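Progress report: hand-held gripper kit, spending and plans

To: Balthasar Zaugg
From: the Pistincombe workroom
Covering: end of winter through April

Hi Balthasar,

You asked for something shorter than last time and with the money nearer the top, so I'm doing my best! Everything below is about the equipment line of the grant. The staffing line hasn't changed and I've left it alone.

Where the money stands

We've spent $3,142 on the hand-held side of the project so far. That covers the two pairs of grippers from Cillotico, the backpack rigs, cables, spare finger pads, and a printed set of marker cubes. Shipping was higher than I'd put in the plan (my fault, I used the quote for a single pair and forgot to go back and fix it), but we made that up by keeping the table we already had. So the line as a whole is where I told you it would be.

The one thing I haven't paid yet is the second invoice from Skeltus for mounts. They billed us for a set we sent back in the first week, and I'm waiting for the corrected version. It's $148, it's in the budget, and I'd like to hold it until the paper matches what's in our drawer.

What we've been doing with it

Most days now somebody is at the big white table with a pair of grippers, a backpack on, working through the task list you signed off on. We've recorded 31 tasks from that list. They're mostly small tabletop jobs: picking up, passing from one hand to the other, setting down square to an edge, sliding something flat until there's enough of it over the side to grab. The sliding ones eat the most time and I'd still call them the most useful thing we've got for deciding which arm to buy.

I wanted to be sure of the hand-held gear before we talked about arms, and I'm glad we did it in that order. We changed our minds on fingertips twice! The first set were too slick for paper and card. The second set gripped well but were thick enough that you couldn't get them under anything. The tips we're on now are a compromise and they'll do for the rest of this phase. If we'd bought arms with matching grippers in February we'd have been paying for those changes at full price.

Things that took longer than planned

Setup at the start of each session was slow for the first few weeks. There's a fair bit to do: backpack on and straps adjusted, cables run so they don't snag on an elbow, lights on the mounts checked, markers wiped, a short test recording, then the real thing. We've got a card taped up by the door with the order on it now, and people have stopped asking me.

The straps are worth a line of their own, seeing as I'm going to ask you for money for them in a minute. Our tallest and shortest people are sharing the same rigs, and every swap means pulling everything out again and starting over. It sounds like nothing. Over a whole afternoon with three people taking turns it's a real chunk of the session gone.

We also lost most of a week to glare. The afternoon sun comes in low on the window side and the tabletop is shiny enough to bounce it right back. Pulling the blind down helps a lot, and we've moved the fussier tasks to mornings. 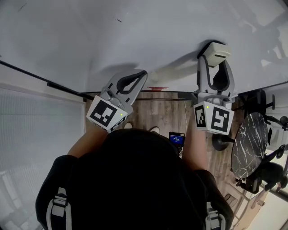
What I'd like to buy next

Okay, the wish list. I've put these in the order I'd buy them if you only said yes to part of it.

First, another backpack rig, same model, so that nobody has to swap straps mid-session. This is the cheapest item and I think it gives us the most recording time back.

Second, spare finger pads and a second set of marker cubes. The pads wear, and the cubes get handled all day long and pick up smudges and dinged corners. I'd rather have a clean set in the drawer than stop work to wait on a delivery.

Third, a matte cover for the table. I've asked Mösli for a price on a sheet cut to size and they're sending samples. If the samples look wrong I'll drop this one and we'll stick with the blind and the morning schedule.

Fourth, and it's the big one, a deposit on the first arm. I'm not asking you to approve it off the back of this report. What I'd like is a go-ahead to get two written quotes, with delivery dates and the yearly service cost spelled out, so we have something solid to argue over. I've seen how service costs can sneak up on a small place like ours and I want that number in front of us before anybody gets excited about reach and payload.

Questions back to you

Can unspent money from this phase roll into the arm deposit, or does it have to go back? I've read the grant letter twice and can talk myself into either answer.

Do you need the equipment tagged with the grant number? We've been logging serial numbers on a sheet, but there's nothing stuck on the gear itself. I can print labels in an afternoon, I just need to know what they should say.

And is it all right to count training hours for new people against this line? Two more are starting with us after the break, and each will need time on the rig before we keep any of their recordings.

Coming up

We'll keep going down the task list, finish the sliding tasks, and start on the ones that need both hands the whole way through. I'll send the Mösli price as soon as I have it, and the Skeltus invoice once it's been fixed. If you'd like to come by and try the grippers yourself, mornings are best, and please wear short sleeves, the cables catch on cuffs.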